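Search the notebook Go Advanced search

Bindery workshop notebook: Wondau reissue, paperback
10 August
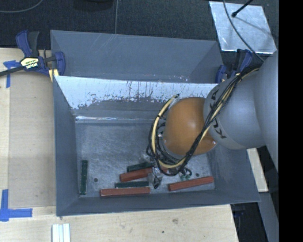
Gray metal bin, red and dark green blocks on the floor of it.

Third session on the Wondau novel. Present: self, Shirazi, Stöcker. Maglaya by phone for the page count question.

Book block. The 1920s family saga, reset from the old hardcover. Final extent 399 numbered pages plus the blank verso. The author's note was moved to the back at the editor's request, so the reading group questions now start on a right-hand page. Checked against the marked proof. Running heads correct from chapter 2 on. Chapter 1 has no running head on its second page. Asked Maglaya; he says the old edition has the same gap and to fix it. Fixed in the file, proof page not yet reprinted.

Paper. Two stocks on trial, the cream Drerketti and the Ostar. Drerketti folds clean with the grain and lies flat after a night under the boards. Ostar is brighter and shows the type from the other side, worst on pages that end short. Stöcker prefers it for the map. I don't. Left it that the map goes on Ostar as a tipped-in leaf and the text stays on Drerketti. Tip-in goes after the title page, glue strip 4 mm.

Glue. Made up 14 dummies, cold glue, two coats, spine roughened by hand. Opened each one flat at the middle and left it open over lunch. Two cracked at the hinge, both with the second coat put on before the first had set. Remainder held. Page pull test on one dummy only, the center leaf; it tore before it came out of the spine. Not enough to say anything about the run. Repeat with longer wait between coats, and pull leaves near the front as well, where readers bend the book back.

Cover. Shawky's second version came in. Title is larger, the house on the hill has been dropped, the two sisters stay. Author name now reads at arm's length. The spine lettering is set for a thicker block than we have and runs over onto the front by 1 mm. Sent him the measured width. Back cover copy gives away the fire in part three. Told the office. Radwan says the copy is from the hardcover jacket and the author approved it then. I still think it should go; a reader who gets the whole second half from the blurb has little reason to carry on. His decision.

Quantity. Order stands at 697 copies, of which 176 are for the Mahrous shops and need their own price sticker, lower right, on the back. The rest go to the warehouse plain. Stickers go on after trimming.

Trim. Blade left a nick near the head on the last three dummies. Changed the cutting stick, nick still there, so it is the blade. Second blade is out for sharpening. No trimming of finished books until it is back.

Read the first hundred pages while the dummies were under weight. Type holds up at this size. Long letters in italic are harder going, especially the one from the aunt, which fills six pages without a break. Suggest a line space at each change of date in the letters. Would not change the extent as far as I can tell, there is room at the end of the chapter.

To do
- reprint chapter 1, second page
- new spine width on cover, Shawky
- glue repeat, longer wait
- ask Maglaya about line spaces in the letters
- confirm with Radwan whether October still holds for the shops

Stöcker has the map proof.

Contact the workshop | Copyright Wondau bindery notebook | Back to top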